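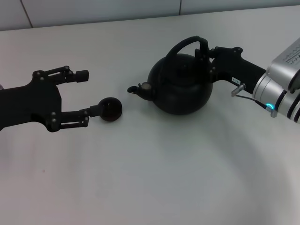

Photo credit: Seren Picture Library

CHAPTER 7
Light, Shadow, and the Surfaces We Work On

Key terms: illuminance, contrast, glare, matte, gloss, reflectance, task lighting, ambient lighting

Chapter Outline
7.1 How much light reaches a work surface
7.2 Pale surfaces and dark surfaces
7.3 Where shadows come from
7.4 Glare and gloss
7.5 Planning the light in a small room

People judge a room by its light before they judge anything else about it. A kitchen with good cabinets and one weak bulb in the middle of the ceiling is a hard place to cook. A plain room with a cheap table and light from two directions is easy to work in for hours. In Chapter 6 you studied the layout of rooms and the paths people take through them. This chapter takes those same rooms and asks how they should be lit.

The amount of light that falls on a surface is called illuminance. It depends on how strong the source is, how far away it is, and the angle at which the light arrives. Distance matters more than most people expect. If you move a small bare lamp to twice its former distance from a table, the light reaching the point directly under it falls to one quarter of what it was. Angle matters too. Light that comes straight down on a desk is spread over a smaller area than the same light coming in low from the side.

Not all of the light that reaches a surface comes back to your eyes. Part of it is absorbed. The share that is sent back is called reflectance. A clean white tabletop has high reflectance and a black one has low reflectance. Walls and ceilings count as well. In a room with pale walls, light bounces several times before it is absorbed, and the corners stay usable. Paint the same walls dark brown and the corners go dim, even though the lamps have not changed.

A pale surface has a second use. Dark objects stand out against it, and their edges are easy to find. This difference between an object and its background is called contrast. A black button dropped on a white table is found at once. On a dark rug it may stay lost for a week. The rule works the other way for white thread or clear glass, and people who do fine handwork often keep both a light mat and a dark mat within reach.

Shadows form wherever something blocks the path of the light. A small source, such as a bare bulb, gives a shadow with a sharp edge. A wide source, such as a window on an overcast day, gives a shadow that fades out slowly at the sides. Soft shadows are easier on the eyes and they help us see the shape of things. A room with no shadows at all looks flat, and it becomes hard to tell a shallow dish from a deep one.

The most common lighting mistake in homes is a shadow thrown by the worker. Someone stands at the counter with the ceiling light behind them, and their own head and shoulders darken the cutting board. The fix is usually a lamp mounted under the cabinets or a lamp on the side away from the writing hand. Lighting placed for one job is called task lighting. The general light in the room is called ambient lighting. Most rooms need both.

Gloss brings its own problems. A matte surface scatters light in many directions. A glossy one sends much of it off at a matching angle, so that the lamp appears as a bright spot. Bright spots that make it hard to see are called glare. Moving the lamp a short distance often solves the problem with no need to buy anything. Section 7.4 explains how to work out where the lamp should go.

You will return several times in this chapter to the Ernidier Street apartment, first used in Chapter 3. It has 280 square feet of floor space and a single window that faces north. The main room serves as kitchen, dining room, and study, and its one ceiling fixture hangs around 7 feet above the floor. By the end of Section 7.5 you will have drawn a lighting plan for it.

Before You Read

Choose a table or counter that you use every day. Look at it in the morning, at noon, and after dark with the lamps on. Each time, make a quick sketch from above and shade in the shadows. Write down which sources of light are in use and whether you see any glare. Keep the sketches, because you will need them for the activity on page 13 of your workbook.

7.1 How Much Light Reaches a Work Surface

Start with the window. Daylight is the strongest source in most homes, and it is also the least steady. It changes with the hour, the weather, and the season, and it drops off quickly as you move back into the room. A desk beside a window may receive many times as much light as one against the far wall.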